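Silteo loose-fit work set, black: three months in

I bought the Silteo set (long-sleeved top and matching trousers, black only) after reading one too many glowing write-ups. Most of them seemed to come from people who'd owned it for an afternoon. I've had mine since April and worn it for floor work, shed work and far too much kneeling.

The top first. Silteo calls the sleeve "relaxed", and I'd call it baggy. Fine when you're reaching, annoying when you lean over anything with a catch or a corner on it. There's no button or tab at the cuff, so you either roll it or put up with it. At this price I'd expect a tab.

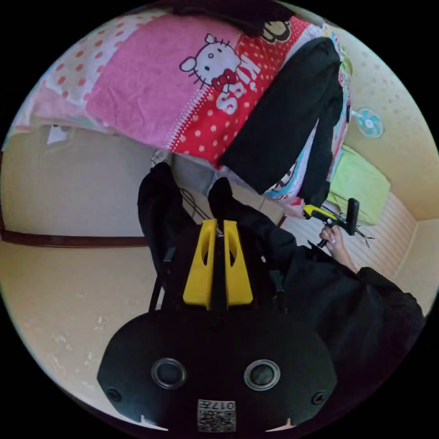 The trousers are better than I wanted them to be. I can sit on the ground with my knees up for a good while and the waistband doesn't dig in, which I can't say for the MacAulay pair they replaced. Whether they deserve the "30 per cent more give" on the swing tag, I have no idea. More give than what?

Colour is my other grumble. The black was a proper black for the first few washes and has gone a bit grey at the seat since. It also shows every speck of sawdust and dog hair. The shop in Doltville swore it wouldn't fade and offered me a spray to go with it. I passed.

Stitching has held, apart from one loose thread at the left pocket. Sizing runs large, so go down one if you're between sizes.

Would I buy it again? The trousers, maybe, on sale. The top can stay on the rack until they sort out that cuff. 3 out of 5.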